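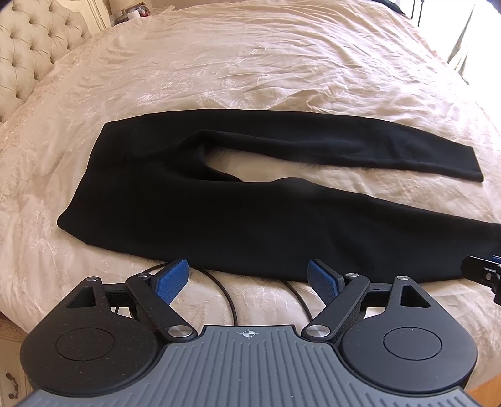
Leonie Riedl
Redakteurin für Technik und Basteln, Kinderseiten

Wie lernt ein Roboter, eine Hose zu falten?

Hast du heute schon etwas zusammengelegt? Einen Pulli vielleicht, oder ein Handtuch? Du hast dabei bestimmt kaum nachgedacht. Deine Hände wissen einfach, wo sie zupacken müssen. Für einen Roboter ist eine Hose aber eine richtig knifflige Sache! Ein Bauklotz bleibt ein Bauklotz, egal wie man ihn anfasst. Stoff dagegen knautscht, rutscht und hängt jedes Mal ein bisschen anders herunter.

Auf dem Bett liegt eine schwarze Hose, die Beine ein Stück gespreizt, der Bund etwas zusammengeschoben. Davor siehst du den Greifer. Er gehört zu einem Lernset, das Kudness heißt und das die Firma Jatano anbietet. Ich durfte es zwei Wochen lang ausprobieren und finde es wirklich toll gemacht.

Ein Greifer ohne Roboter

Das Lustige an Kudness ist: Es ist gar kein ganzer Roboter. Es ist nur die Hand! Den Arm leihst du ihr, nämlich deinen eigenen. Du hältst den Greifer fest, führst ihn zur Hose, drückst am Griff, und die zwei schwarzen Finger gehen zusammen. Lässt du los, gehen sie wieder auf.

Eine kleine Kamera schaut dir dabei von oben über die Finger. Sie filmt genau das, was später auch der Roboter sehen würde, wenn er dieselbe Hand am Arm trägt. Aus vielen solchen Filmen kann ein Computer lernen, welche Bewegung zu welchem Bild passt. Man nennt das »Lernen durch Vormachen«. Du kennst es vom Schuhebinden: Jemand zeigt es dir, du schaust zu, du probierst es selbst.

Warum sind die Finger innen blau?

Schau dir die Fingerspitzen an. Innen sitzen blaue Polster mit einem feinen Muster. Streich mal mit dem Daumen über die Sohle von deinem Turnschuh, die ist auch nicht glatt. Rillen und Punkte helfen beim Festhalten, und bei dünnem Stoff braucht der Greifer diese Hilfe ganz besonders.

Die runden silbernen Kappen sitzen an den Gelenken. Dort können sich die Teile der Finger gegeneinander drehen, so wie sich dein Finger an den Knöcheln beugt. Bei dir sind es Knochen und Sehnen, beim Greifer kleine Stangen. Wenn du dir ein altes Scherengitter oder eine Grillzange ansiehst, findest du solche Drehpunkte auch.

Und das Kabel? Durch so ein Kabel können Strom und Daten wandern. Beim Üben muss man ein bisschen aufpassen, dass es sich nicht mit dem Hosenbein verheddert. Mir ist das am Anfang ständig passiert — einmal habe ich das Kabel fast mit eingefaltet.

Tausendmal dasselbe

Wie oft muss man so eine Hose falten, bis der Computer etwas damit anfangen kann? Das habe ich Ursina Nägeli gefragt, die bei Jatano die Übungen für das Set entwickelt. »Mit 50 Durchgängen kann man schon schön sehen, ob etwas hängen bleibt«, hat sie mir erklärt. »Richtig spannend wird es ab 1.000.« In der Sammlung, die mit dem Set mitkommt, stecken 2.452 kurze Filme. Puh! Zum Glück musst du die nicht alle selber machen.

Wichtig ist, dass nicht jeder Film gleich aussieht. Mal liegt die Hose gerade, mal schief. Mal scheint die Sonne herein, mal brennt nur die Lampe. Eine schwarze Hose auf einer hellen Decke ist für eine Kamera ziemlich leicht zu erkennen. Eine cremefarbene Hose auf derselben Decke wäre viel gemeiner! Auch Falten in der Decke können den Computer durcheinanderbringen, denn eine Deckenfalte und der Rand von einem Kleidungsstück sehen sich manchmal ähnlich.

Was mir gefallen hat und was nicht

Die Anleitung ist prima. Sie hat 4 Kapitel, und schon im ersten darf man loslegen. Man fängt mit einem Waschlappen an, dann kommen Handtuch und T-Shirt, und die Hose kommt zum Schluss. Die Finger lassen sich leicht bewegen, und auf dem Bildschirm kannst du deinen Film gleich noch einmal anschauen. Ich habe dabei gemerkt, wie oft ich beim Zupacken zögere.

Für kleine Hände ist der Greifer allerdings groß. Mein Tipp: Nimm ihn mit beiden Händen und lass jemanden die Decke glatt halten. Außerdem brauchst du beim Einrichten am Computer einen Erwachsenen mit etwas Geduld. Bei mir hat das Programm die Kamera erst beim dritten Versuch gefunden.

Probier es aus, ganz ohne Set

Nimm zwei Kochlöffel, in jede Hand einen. Leg eine Hose aufs Bett und versuche, sie nur mit den Löffeln einmal in der Mitte zu falten, ein Bein auf das andere. Mit den Fingern darfst du nicht helfen! Wickle danach um jeden Löffel ein Gummiband und versuch es noch einmal. Merkst du einen Unterschied?

Kleines Wörterbuch

Greifer: die Hand von einem Roboter. Manche haben zwei Finger, manche mehr.

Gelenk: eine Stelle, an der sich zwei Teile gegeneinander bewegen können.

Daten: alles, was ein Computer speichern kann, zum Beispiel Bilder, Töne oder Zahlen.

Im Mai geht es auf dieser Seite weiter mit der Frage, woran ein Roboter merkt, dass er etwas zu fest drückt.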